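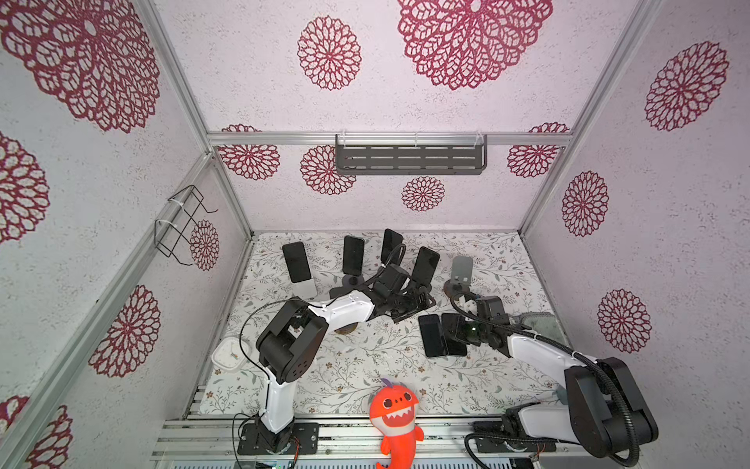
Brostimon Cell 2: setup and maintenance notes

Maintained by Bleddyn Phillips, Howells workshop, Ustville. Last revised in November, after the left wrist camera cable was replaced.

Cell 2 is a two-arm enclosed workcell used for phone handling tasks: picking a phone up, placing it in a stand, taking it out again, laying it flat. This file covers the hardware, the reset between runs and the repairs we have had to make. Recording formats and the control software are in the Momport repository and are not repeated here.

Contents of this file

Layout
Daily start
Resetting the props
Cables
Wrist cameras
Repairs so far
Known problems

Layout

The enclosure is built on aluminum extrusion with patterned panels on the walls and a printed mat on the floor. The left arm is bolted to the front rail through a black mounting plate. The right arm stands on its own black base. Both arms end in a gripper with a wrist camera. A fixed camera looks down into the cell.

Phone stands go along the back of the mat. They are of different kinds on purpose, so don't replace them with a matching set. Flat phones go in the middle, where the right arm can get to them. The small white clock goes at the left edge of the mat and the orange shark on the front rail. Both are part of the standard layout and should be put back if you move them.

The metal shelf basket on the back wall is held by clips. Keep it light. Anything heavy in it makes the panel flex, and the mandala print shows the movement clearly on video.

Daily start

1. With power off, move each arm by hand through its full range. It should feel the same all the way.
2. Check the bolts on the left mounting plate. Tighten to the mark, no further.
3. Power the arms, then start the driver. If you start the driver first, it will not find the right arm and you have to begin again.
4. Home both arms. Keep hands outside the front rail while they move.
5. Leave the arms idle for 10 minutes before calibrating. The elbow joints read slightly differently from cold.
6. Run the calibration. If the error is over 2 mm on either arm, stop and see Known problems.

Resetting the props

Phones go in with screens off. Upright ones face the arms. Wipe the screens with the gray cloth, which stays in the cell near the right wall. It does not need to be in the same spot every time, but it has to stay clear of the right arm's sweep.

Smooth the mat before each session. A fold under a round stand base is enough to tip the phone forward when the gripper closes.

Cables

The left arm's cable loops over the elbow and down to the base, with the slack coiled near the base. Leave the coil in place – pulling it tight loads the connector when the arm reaches for the far corner. The right arm uses ribbed conduit from the gripper back to the shoulder. Check it for splits every 40 hours of running.

Cable ties on the left wall hold the wire rack hook. Cut and replace them if they go brittle. Trim the tails short.

Wrist cameras

Clean the lenses with a dry swab. Do not use screen cleaner. After any knock, rerun the camera calibration even if the picture looks fine.

Repairs so far

Left wrist camera cable: replaced after dropouts at full reach. The new one is 44 cm longer and is the reason for the larger coil.
Right gripper pads: replaced once, worn on the inner edge. Spares are in the Cell 2 drawer.
Left mounting plate: one bolt hole stripped and retapped.

Known problems

Calibration error on the left arm is nearly always a loose plate. Check the bolts before changing any settings.

The right gripper sometimes stalls on phones with a large camera bump. Lower the closing speed and approach from the long edge. We have a revised pad shape drawn up but have not printed it yet.

Report new faults to Bleddyn with the run number and the time of day.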